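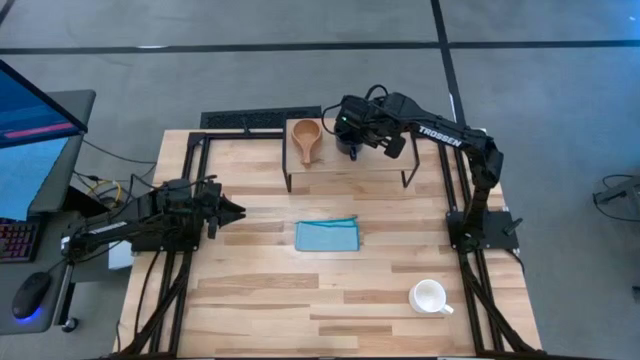
Section 8: Setting up your first listing in Fareo

Welcome back! If you've worked your way through the earlier sections you'll have your agency profile filled in and your logo looking sharp, so now we get to the part most people have been waiting for – putting a home up for sale. Make yourself a cuppa and give it a good half hour the first time through. It gets much quicker once you know where everything lives.

The steps below use a property in Grarnau as we go along, a three-bedroom weatherboard on a block of 733 square metres. Just swap in your own details wherever you see ours.

Before you start

Have these within reach:
- the signed agency agreement
- the lot and plan number from the title
- the vendor's preferred inspection times
- your photos, already saved to your computer

Creating the listing

1. Sign in and choose Listings from the green menu on the left, then click New Listing. A blank form opens with the property type set to House. If you're selling a unit, townhouse or vacant block, change this first, as the rest of the form rearranges itself to suit.

2. Start typing the street address and wait a moment for the suggestions to drop down. Pick the matching one instead of typing the whole thing out by hand, because the suburb, postcode and map pin all come along with it.

Note: Brand new estates sometimes take a while to turn up in the suggestions. A few of the newer streets in Plundthorpe are like this. Click Enter Address Manually, fill in what you can and drag the pin to the front boundary.

3. Enter the land size. Fareo expects square metres, so ours goes in as 733 with no comma and no units after it. For acreage, tick Hectares beside the box.

4. Fill in bedrooms, bathrooms and car spaces. A study goes in its own field further down, and please don't be tempted to sneak it in as a bedroom – buyers do notice, and they will ring you.

5. Choose how you'd like the price shown. You can pick Fixed Price, Price Range, Auction or Contact Agent. With a range, both boxes need a figure. Our Grarnau vendors settled on a fixed price, so we typed 752000 and let Fareo add the dollar sign and comma.

Caution: The price guide you publish has to match the one in your agency agreement. Fareo doesn't read your agreement and can't warn you if the two are different. Check the rules in your own state before you advertise any figure at all.

6. Write your headline and description. The headline holds 16 words, and anything past that is trimmed in search results. Take your time with the description and save as you go with the Save Draft button at the top right.

7. Add your photos by dragging them into the grey box. The first one becomes the cover, and you can shuffle the order later by picking a photo up and dropping it where you'd like it. Floor plans have their own tab, so pop them in there and they'll show with a little plan icon beside the gallery.

8. Set your inspection times. Click Add Inspection, choose the day, then the start and finish. For a regular Saturday open, tick Repeat Weekly and choose an end date.

Note: Repeating inspections don't skip public holidays. If your campaign runs over the long weekend at the end of September, open the calendar and remove any you won't be attending.

9. Click Preview and read the lot from top to bottom, on your phone as well if it's handy. When you're happy, click Publish.

Sending the listing to Safavi

If your office also advertises through the Safavi portal, open the Sharing tab and switch Safavi on. The first time you do this you'll be asked for your Safavi office code, and after that it's remembered for every agent in the office. Later changes to price or inspection times are sent across overnight, so for anything urgent use the Send Now button.

Caution: Withdrawing a listing in Fareo doesn't remove it from Safavi. Switch sharing off first, wait for the green tick, and then withdraw.

If the Publish button stays grey

A required field has been missed. Scroll up and look for a red outline, which is most often around the lot and plan number or the second price box. Fill it in, save your draft and the button should come good.

Next: Section 9, Managing buyer enquiries

Guide last updated 21/11/2018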